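Tarkine Community Help
Household and Laundry
Views: 2,607

Folding thin white cloths so that the edges meet

Posted by Kuo_Linens

I am responsible for the linen cupboard at a small residential centre. We hold a stock of thin white cloths, used as tray covers and as liners for bread baskets, and they must be put away folded to a uniform size. They are light in weight and crease very readily. When I fold one in half lengthwise, the lower edges usually agree at one end and are out by a finger's width at the other. By the second fold the fault has doubled and the cloth will not sit square on the shelf.

The work is done on a white table, where I find the edges of the cloth difficult to see. I should be grateful for advice on the correct order of work, and on whether the cloths ought to be ironed before or after folding. We launder on Thursday and the pile must be cleared the same day. Starch is not permitted under our present arrangements.

Posted by Bedik Household Services

The difficulty described is a common one with lightweight cloth and is normally corrected at the spreading stage. The following procedure is the one we set out for our own staff.

Clear the table and wipe it down. Lay the cloth out with one long edge nearest to you and parallel to the front of the table. Take hold of the two near corners, one in each hand, and draw them gently apart until the near edge is straight. The far part of the cloth may be left as it falls for the moment.

With the near edge settled, smooth the cloth away from you using the flat of the hand, working from the middle towards the sides. Small wrinkles near the far edge may be ignored until the near edge is fixed. If the far edge dips in the middle, lift it at its two corners and lay it down again. Pulling at the centre will stretch the cloth and should be avoided.
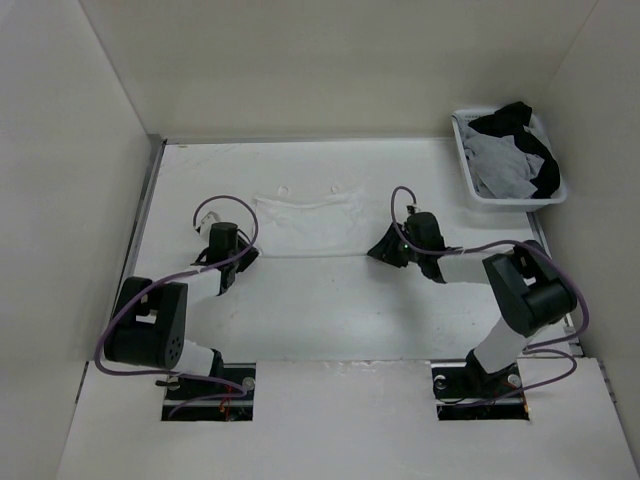
A thin white cloth spread on a white table, with the lower edge straight and wrinkles remaining in the upper part.

Bring the far corners over to meet the near corners, and check both ends before pressing the fold. Any cloth that is out at one end should be opened fully and laid again.

As regards ironing, we iron flat and fold afterwards. Pressing a folded cloth fixes the error in place.

On the matter of visibility, a lamp placed low at one side of the table will throw a slight shadow along the edge of the cloth.

Posted by Zarkura

Put a dark towel under them. We have 11 of these cloths at our hall and that was all it needed.

Posted by Kuo_Linens

I am obliged to both respondents. The lamp has been tried and is satisfactory. The towel tended to move with the cloth, and I have asked whether a dark table cover may be purchased.

4 members found this page helpful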